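How to Fold a T-Shirt Flat for a Drawer or Shelf

Most folded t-shirts go wrong before the first fold. The shirt is put down crooked, one sleeve is caught underneath, and every fold after that makes the problem bigger. The method on this page spends most of its time on laying the shirt out. Once that is done, the folding takes 15 seconds or so with a little practice.

It works for short-sleeved cotton shirts in adult and kids' sizes. Very thin or stretchy fabrics can be folded the same way but will not hold their shape as well.

What you need

A flat, firm surface larger than the shirt. A table, a countertop or a large board will do. A bed is too soft, and the shirt sinks and shifts when you press on it.

A clean, dry shirt. Fold it soon after it comes out of the dryer or off the line. If it has been sitting in the basket overnight, shake it out hard two or three times first.

A folding guide, if you want every shirt the same width. A magazine works. I use the back cover of an old Ormsby catalog.

Laying out the shirt

1. Hold the shirt by the shoulder seams and let it hang. Give it one shake.

2. Lay it face down with the hem toward you. If you prefer to work from the side, turn it so the collar points left or right. The folds are the same.

3. Pull both sleeves straight out from the body. Check that neither one is doubled under.

4. Take the two bottom corners of the hem and pull gently until the hem makes a straight line. Do not pull hard, or the side seams will twist.

5. Smooth the fabric with your palm, starting in the middle and moving out to the sides. Small ripples can stay. A diagonal wrinkle usually means that one corner is sitting farther out than its opposite. Lift that corner, let the fabric relax, and set it down again.
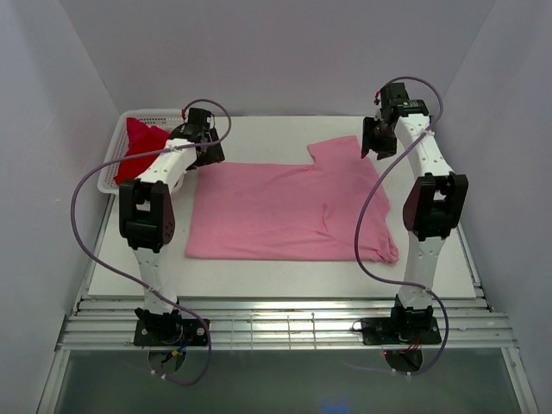 Dorrit wrote in to say that she skips the smoothing on everyday shirts and only straightens the hem, and that hers still come out square enough for the drawer. Thick cotton will let you do that. With thinner shirts I would still smooth the middle.

Folding

6. Place the guide in the center of the back, with its top edge just under the collar.

7. Fold one side of the shirt over the guide. The side seam should run parallel to the edge of the guide. Fold the sleeve back on itself so that it does not stick out past the fold.

8. Do the same with the other side. You now have a long strip. Slide the guide out.

9. For a shelf, bring the hem up to the collar and turn the shirt over. For a drawer, bring the hem up to 2 inches below the collar, then fold the strip in 3 so it can stand on its edge.

If the shirt will not stand, the last folds are too loose. Open it back to the strip, press the air out with your forearm, and fold it again.

Storing

Shelf stacks start to lean if they get too high, so keep each one low enough that you can pull out the bottom shirt without holding the rest. In a drawer, stand the shirts in a row from front to back with the rounded fold facing up. My Brolldale dresser has drawers 19 inches deep, and I put a shoebox at the back of any that are not full so the row does not slump.

Shirts with large printed designs should be folded with the print on the outside. Rubbery prints can stick to themselves in July if the closet gets warm.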